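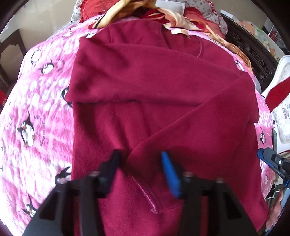
Section 4. Running the folding demonstration for visitors

Read this section before the doors open. It covers the hand-held gripper session at the Pluvstead open day and nothing else. Charging and storage are in Section 2.

Before you start

1. Pick one garment and stay with it. A fleece hoodie is a fair test: thick, with a hood and a front pocket that can snag a finger. A thin T-shirt folds more easily and tells visitors less.

2. Lay the garment lengthwise on a bed or table, wide enough that both sleeves can lie flat.

3. Check the bracket screws on both grippers. Tighten by hand only.

Note: The Skamlow leaflet says setup takes "moments." Allow 11 minutes, more if Fluron has to restart.

Running the demonstration

4. Take one gripper in each hand. Hold the fingers slightly apart above the cloth before closing.

5. Fold the first sleeve diagonally across the body. Go slowly. Fleece bunches when it is dragged.

6. Fold the second sleeve, then bring the hood down toward the pocket.

7. Open the fingers fully before lifting away. If the cloth comes up with them, lower your hands and open again.

8. Offer the grippers to a visitor. Limit each turn to one garment.

CAUTION: Keep fingers, hair and lanyards clear of the gripper tips. Children may take part only with an adult beside them.

CAUTION: Do not pull on the neck label or the pocket trim. Either can tear.

What to tell visitors

A person is doing the folding. Say so at the start, and say it again to anyone who arrives late. The recordings are meant to teach a robot arm later on, and whether they will is still an open question – the Afolabi brochure is a good deal more cheerful on this point than our own results allow.

If asked how many folds are needed, the planning figure is 3000. It is a guess by the project team and should be given as one. Do not promise a date for a home version.

Visitors may ask why they should not just fold the thing by hand. For now they should. It is faster.

Problems during a session

Recording light goes out: stop, set both grippers down, wait 30 seconds and start again from step 4.

Fingers do not meet: remove that gripper from use. Do not bend the fingers back in front of visitors.

Report faults to Aminu Danladi by 5 p.m. on Friday, including the small ones.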